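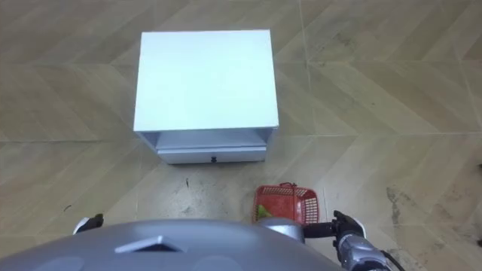 Posted by Irén Pintér
Monday, November 25, 2024

Are the little white nightstands with one drawer and an open shelf worth keeping, or should I stop pretending and get something better? Mine has a flat top, the open part underneath, then a drawer with a small round knob. It sits straight on the floor, no legs. I bought it secondhand in May for 20 dollars and the seller swore it was a Meretti. There is no label anywhere on it, so I take that with a grain of salt.

Two things bother me. First, the floor. We have beige tile with a wood-look herringbone print, and the tile in front of the cabinet always looks dingy. There are gray-brown scuffs off to one side that mopping doesn't touch. My sister-in-law says it's the cabinet being dragged around and that the print is wearing off the tile. I have my doubts, but I don't know enough about tile to argue with her.

Second, storage. Everybody online says you can "double your space" with a basket. I have a red plastic one, the mesh kind with a handle, and it lives on the floor next to the cabinet because I can't see how it would go in the shelf. The shelf is shallow. Do people really use these shelves for anything but a phone and a book? I've seen the Oteo inserts advertised for 40 dollars, twice what the cabinet cost me, and they look like cardboard with a nice photo.

I would like to hear from people who own one of these. Please don't send me to a store page.

Spyros Vlachopoulos

I've had two of these for years, one on each side of the bed, and I'd keep yours. For 20 dollars you are not going to do better. Whether it's a Meretti or not makes no difference. Pull the drawer all the way out and look at the bottom panel. If it's bowed, or coming out of its groove, run some wood glue along the groove, push the panel back up and leave something heavy on it overnight. If the panel is fine then the cabinet is fine.

On the floor, I don't buy the story about the print wearing off. On ceramic tile the pattern is normally under a glaze, and it takes a lot more than a light cabinet to get through that. Gray marks on tile are usually stuff left ON the glaze: shoe rubber, metal from chair feet, whatever was on the bottom of the furniture. Try a damp melamine sponge on one mark, somewhere you won't mind looking at if I'm wrong. If that does nothing, use a paste of baking soda and water, let it sit 5 minutes, wipe, rinse. If you can feel a groove with your fingernail then it's a real scratch and your sister-in-law wins that one.

The dingy area is a separate thing. It might be plain dust, or it might be cleaner that never got rinsed off. I used a "no rinse" floor product for a long time and it left a film that grabbed every bit of dirt that came past. Plain warm water, change the bucket halfway, dry with a towel. Do it twice before you decide anything. Then put felt pads under the cabinet, the thick ones, and check them now and then because grit gets stuck in felt and you're back where you started.

As for the basket, measure the opening, height first. People measure the width and forget that a handle sticks up. Some handles fold down, plenty don't. If it won't go in, leave it on the floor, it's not hurting anything. I keep chargers and a box of tissues in the shelf and that's it. Doubling your space is something people say when they're selling baskets.

Mokgethi

just use vinegar, works on everything

Irén Pintér

Vinegar on the grout is what got me in trouble in the last apartment, so no thank you.

Spyros, I tried the sponge on one of the smaller marks. It got lighter but I wouldn't say it's gone. I'll give the baking soda a chance before I report back to my sister-in-law. The drawer bottom is flat as far as I can tell. Still not convinced about felt pads, the last set I bought slid off within a week. Is there a kind with nails, or does that just split the wood on something this cheap?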